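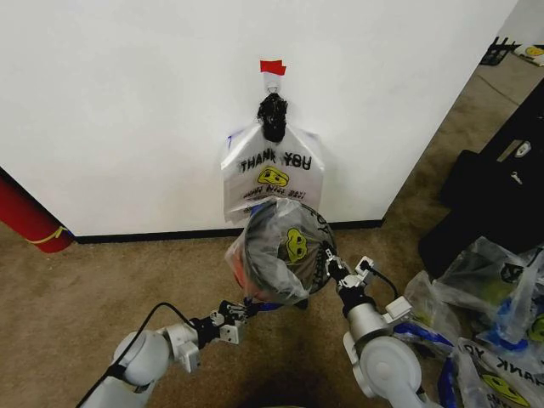
So you want a campsite at Harries Lake in the summer! The park opens its bookings in December, and the lakeside loop goes fast. Make your account the night before and save your card – you don't want to be typing numbers while the good sites vanish.
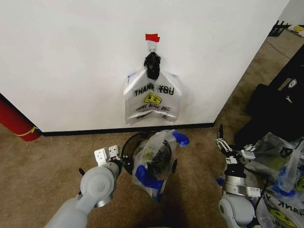

My sister swears the Brondance side is quieter, and she's right, but it's a long haul to the showers. I go for site 146 (shade, flat ground, short walk to the water).
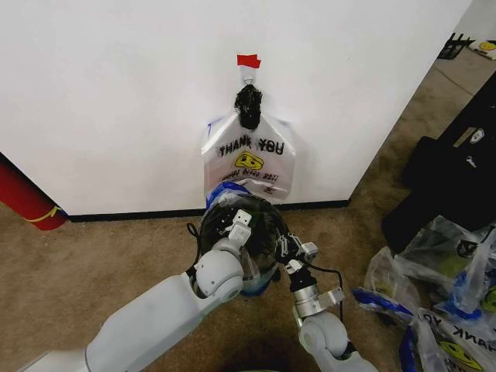

A thank-you bag on its hook

Pick your dates next. Weekends have a minimum of two nights, so try midweek if you're flexible. 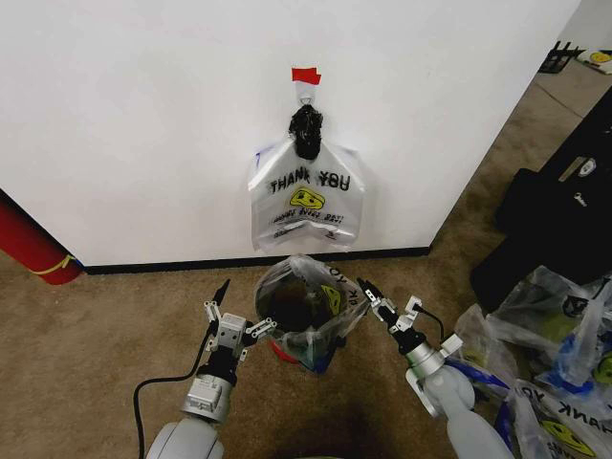
If it's full, get on the waitlist and check again after supper – people cancel all the time. Print your permit too, as there's no signal past Rurum.

Last updated: 23 June 2015

Comments
Got a spot off the waitlist, thank you!!
Do they allow dogs on the lakeside loop?

Related
Rurkus Falls with kids
Canoe rental at Harries Lake
Easy camp breakfasts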